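Finally finished the Genowefa Śliwiński thing

Ok quick one, I have 11 tabs open and dinner is not started.

So I finally sat down with The Salt Year, the movie everybody on my feed has been yelling about since February. Genowefa Śliwiński plays the older sister, the one who stays. I knew her from exactly one thing before this, the detective series Dudex, where she was the lab tech in the first season and then got written out in a phone call. A phone call! Still mad.

Anyway. The movie. Slow. Really slow for the first part, lots of her walking to the bus and not talking. I almost quit. My sister texted me "keep going till the wedding" and fine, she was right, the wedding is where it starts. Śliwiński gives that toast and you can see her decide halfway through to say the other thing instead. No music under it. Just her and the sound of forks. I rewound it twice.

What I like about her is she doesn't do the big cry. Everyone does the big cry now. She kind of swallows and looks at the door.
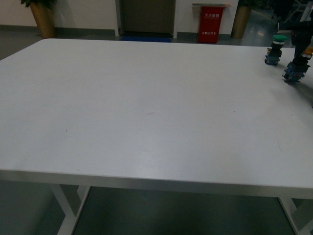 White table, a few little marks on top.

Went down the hole afterward obviously. She started in theater, tiny company called Awad, a house with 400 seats that she says in one interview was never full when she was in it. Did 6 years there. Then the shampoo commercials for Vokutine, which are all online and they are so bad, she's running thru a field in every one. Then Dudex, then nothing much, then a voice part in a kids cartoon, then this.

I found a long interview with her, an hour and change, and the host keeps asking about awards and she keeps talking about her knee. She hurt it in rehearsals and had to relearn how to go down stairs for the apartment scenes. So that limp in the second half is real. Or partly real? She was kind of vague. I had just figured it was a character choice and I had a whole theory about it, so, theory deleted.

Also she turned down the sequel to Ronuvora. I know people who'd fight me for saying this but good. Ronuvora had 900 costumes and no script. She would've been standing behind a hologram in a cape for two hours.

Things I did not love, since somebody will ask:

The brother. Sorry. He's doing a different accent in every scene and the letter reading at the end goes on forever.

The subtitles on the version I watched. "I will never leaf you." Come on.

The flashback with the ice. We got it the first time.
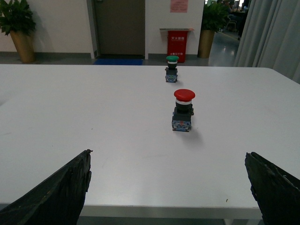

But the last ten minutes, wow. She's at the sink, her mother's in the other room asking for the same glass of water over and over, and each time she answers a little bit different. Nicer, then not nice, then so nice it's worse. I don't know how you rehearse that. Maybe you don't. I called my own mom after, she wanted to talk about gutters.

There's talk of a stage thing next, her and the old Awad people again, some play with only two characters. If it gets filmed I'm watching it. If it tours anywhere I can drive to I'm definately going, I will sleep in the car.

Watch order if you're new to her: the movie first, then the Dudex episodes she's in (skip the boat one), then the commercials for a laugh. Do not start with the cartoon, you won't even recognize her voice.

Next post is probably the miniseries with the lighthouse, unless I give up on it, I'm two episodes in and everyone whispers. Tell me if it gets better. Ok going, the water's boiling over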